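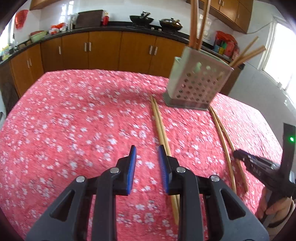 Ticket 2486: chopsticks twist on pickup
Status: resolved
Project: Vemska (robotics club, spring build)
Opened by: Somkiat Yimyam
Assigned to: Genowefa Borkowska

Somkiat, Sunday, 2:10 pm
Left gripper picks up a pair of chopsticks fine but one stick rolls over the other before I get to the holder. Happens on most tries. Right gripper is OK! Same pads, same firmware, so I'm stumped. Log is in the shared folder, run 178.

Genowefa, 2:25 pm
Ooh, good one. Can you close it slowly with nothing in it and see if both fingers arrive together? Also, which pivot bolts did you tighten after the rebuild?

Somkiat, 2:41 pm
All of them, pretty hard. And no, they don't arrive together, the left finger gets there late. You can feel it drag.

Genowefa, 2:50 pm
Then I think we've got it. Back the bolts off until each linkage swings freely, add thread lock, then redo the zero. The calibration file from before the rebuild won't match anymore, so delete it or it loads again on restart (ask me how I know).

Somkiat, 3:32 pm
Done, and wow, what a difference. Fingers meet in the middle now. Restarted twice and the new zero stuck. Dropped closing force to 70 percent while I was in there and the pair stays flat all the way to the holder. 3 misses in the whole next set, all me aiming badly.

Genowefa, 3:40 pm
Love it!! Adding the bolt thing to the build notes so Teodoro sees it before he puts the spare together. Closing.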